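Forecasting Overnight Frost in Mallbridge from Early Evening Readings

Student project report
Marama Brunton

Summary

This project looked at whether a simple rule, using readings taken in the early evening, could give a useful forecast of the overnight minimum temperature in Mallbridge during February. Two methods were tried. The first took the air temperature and dew point at 6 pm and applied a fixed formula. The second used the same formula and then made a correction for cloud and wind. Both were compared with the minimum recorded the next morning. The corrected method was better on clear, calm nights and made little difference on cloudy ones. Neither method coped well when the weather changed after midnight.

Background

Mallbridge lies on the floor of a valley, with the river on its eastern side and higher ground to the west and north. On still nights the air next to the ground cools, becomes heavier and drains down the slopes. It collects in the low part of the town, near the allotments and the playing field. The regional forecast is written for a much wider area and often gives a minimum that is too high for this part of the valley. Gardeners and people who drive early in the morning are the ones most affected.

Ground frost and air frost are different things. An air frost is recorded when the temperature at screen height falls below freezing. A ground frost is recorded when the temperature at the surface does so, and this can happen while the air above is still a few degrees warmer. This report deals mainly with air frost. Grass temperature was also noted but the readings were less reliable, for reasons given later.

The overnight minimum depends on several things. Cloud acts as a cover and sends some of the heat leaving the ground back down. Wind mixes the colder surface air with warmer air above it. Moisture also matters, as the temperature tends to fall more slowly once the air reaches its dew point and water begins to condense. Wet soil holds more heat than dry soil and gives it up slowly during the night. Snow on the ground has the opposite effect and can lead to very low readings, but there was no lying snow during the project.

Equipment and site

Air temperature and humidity were measured with a Grotonex logger inside a small louvred screen. The screen was fixed to a post on the edge of the playing field, away from buildings and from the line of trees by the path. The logger took a reading every ten minutes and stored it until it was collected. A second sensor was laid on short grass beside the post.

Pressure was read from a Bolger barometer kept indoors. Pressure changes very little between indoors and outdoors, so this was acceptable, but the reading had to be corrected to sea level before it could be compared with the published charts. Wind was estimated using the Beaufort scale. Cloud was estimated in eighths of the sky by looking up from the post. After dark this was harder, and on moonless nights I relied on whether stars were visible.

The readings were moved to a spreadsheet and then into Tekton, the plotting program used on the course.

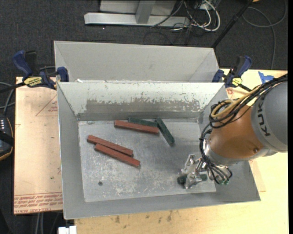
Fig. 1. Robot arm and metal bin with wooden blocks.

Method

At 6 pm each evening the air temperature, dew point, pressure, cloud and wind were written down. The first forecast, called Method A, was made by averaging the air temperature and the dew point and then subtracting a constant. The constant was worked out from earlier logger readings taken at the same post before the project began. These earlier nights were not used in the results.

Method B started from the Method A value. If the sky was clear and the wind was light, the forecast was lowered. If the sky was mostly covered, or the wind was moderate or stronger, it was raised. The size of each correction was fixed at the start and was not changed later, even when it became clear that the one for cloud was too small. Changing it partway through would have made the comparison unfair.

Both forecasts were written in the notebook before 7 pm. The regional forecast minimum was copied down at the same time. The actual minimum was taken as the lowest logger value between 6 pm and 9 am.

The project covered 13 nights. There were gaps between some of them owing to other coursework and one flat battery, so they should not be treated as a single unbroken run.

Results

The weather fell into two fairly distinct spells. The first was settled, with high pressure to the north and light easterly winds. Skies cleared during the afternoon and most nights stayed clear until dawn. The second was unsettled, with a series of fronts coming in from the west, thick cloud and rain at times.

During the settled spell Method A gave minimum temperatures that were too high on most nights. Method B was closer, and it correctly forecast air frost on several occasions when the regional forecast had the temperature staying above freezing. The temperature usually fell quickly until late evening and then more slowly. Mist formed over the river on the calmest nights and on one of these it spread across the field before dawn. The logger showed a small rise in temperature after it did so.

During the unsettled spell the two methods were much closer to each other. Both gave minimum temperatures that were too low. On cloudy nights the temperature hardly changed after 6 pm, and the regional forecast was better than either method.

The largest error came at the change between the spells. Pressure at 6 pm was around 977 millibars and falling, and the sky was still clear. Method B forecast a frost. Cloud arrived before midnight, the wind picked up, and the temperature rose for the rest of the night. The lowest value was in fact recorded in the evening, well before the time when a minimum would normally be expected.

Discussion

The results suggest that a correction for cloud and wind is worth making in a valley site when the weather is settled. It needs no special equipment and takes a few minutes. The main weakness is that it assumes the conditions at 6 pm will last all night. The falling pressure on the night with the largest error was a clear warning, and a rule that took account of it would probably have done better. Pressure was recorded but was not used in either method.

There were other sources of error. The estimates of cloud and wind were made by one person and no check was made on them. The grass sensor was moved on two mornings, probably by dogs or by the mower, and its readings for those nights were left out. The screen was home-made and may have warmed slightly in low sun, which could have affected the 6 pm readings towards the end of the month as the evenings became lighter.

The number of nights was small. A few more clear nights or a few more cloudy ones could have changed which method came out ahead overall, so the results are best read separately for each type of weather.

Further work

The next step would be to add the change in pressure between 3 pm and 6 pm to Method B, and to run the new version through a whole winter. It would also be useful to place another logger higher up the western slope. This would show how much of the cooling at the playing field comes from air draining into the valley and how much happens at the site itself. Soil moisture should be recorded too, as the ground was noticeably wetter in the second spell and no allowance was made for it.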